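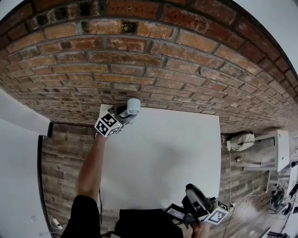
Rimon table, white

£266, delivered flat, screws included
Made by Gindau

The Rimon is a table. It has a flat white top and it goes where you put it. We have been selling it for long enough to know that people expect a bit more on a page like this, so the rest of what we know is set out below.

Siiri Lindqvist drew it for a café that wanted something small, plain and easy to drag about. The café then went for marble, and later for bankruptcy. We kept the drawing. The first Rimon went into our own front room to hold the post, and visitors kept asking where they could get one, including one who had come to read the meter.

The top is white on both faces, so if you make a real mess of one side you can take it off, turn it over and begin again. You can do this once. The edges are slightly rounded, enough to spare your hip when you walk round it in the dark, and the legs screw into metal fittings so they can come off and go back on without chewing up the holes. Nelu Pascu in our workshop has a strong view on the right number of turns per leg and would like you to know that it is fewer than you think.

Against a wall

Most Rimons end up pushed against one. There is no lip or rail at the back, so the top will go right up to the plaster, or the brick if you have brick. Old brick is seldom flat and you will get a gap in places. Pencils find it. We sell a felt strip (Rajan strip, grey or white) that sticks along the back edge and stops most of them. 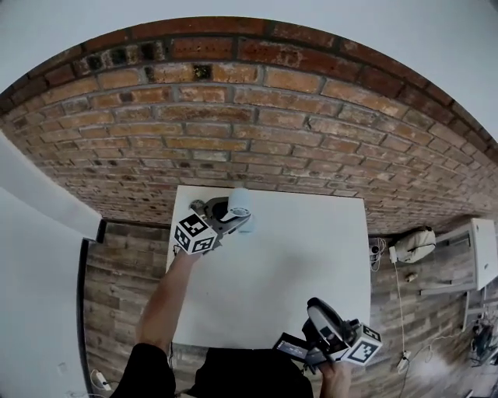
White does look very good next to brick – Siiri would like it noted that she said so at the start – and it makes small things easy to find, which matters if you use the table for sorting, mending or anything with tiny parts. It also shows crumbs. If you would rather not know about your crumbs, the same table comes in oat.

Measurements and so on

Height: 745 mm
Load, spread evenly: 100 kg
Load, one uncle sitting on the corner: please don't
Top: white or oat, matt
Legs: four, screw-in, with adjustable feet
Tools: one hex key, supplied. You own nine of these already
Surface test: 4000 wipes with a damp cloth, no change in finish

The wipe test was done by Lauri Hirvonen on a rig he built from a wiper motor and a sponge. It ran in the corridor outside the office and squeaked. A change in finish would have been a relief to all of us by the end.

Cleaning

Warm water, a soft cloth and a drop of washing-up liquid. Dry it afterwards. No scouring powder, and go easy with anything that has a cartoon of a lightning bolt on the bottle. Ballpoint comes off with a little rubbing alcohol. Permanent marker comes off too, though it takes its name seriously and you will need most of an evening.

Hot pans leave a ring. Use a mat. We sell a mat.
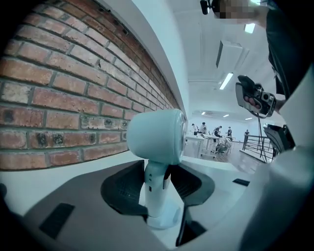

What goes with it

Ninine stool. Same height family, same white, tucks under with room to spare. Sold singly, as some people only have the one friend.

Rajan strip. See above, under pencils.

Spare feet, set of four. They come in a paper envelope that looks like rubbish, so tell whoever opens your post.

Delivery

One flat box, which one grown adult can carry up one flight of stairs. For two flights, ask somebody round for tea and mention it once they are inside. We send on weekdays, and orders in before noon go out the same afternoon. White is in stock. Oat is back in September.

Returns

You have thirty days. Please send it back with all four legs; Paavo Laaksonen keeps a shelf of odd ones and the shelf is full. If a part is missing or scratched when it arrives, write to him first and he will post another, normally before he has finished grumbling.

Questions about bulk orders, odd sizes or the café go to Urho Eskola at the Gindau office, mornings only.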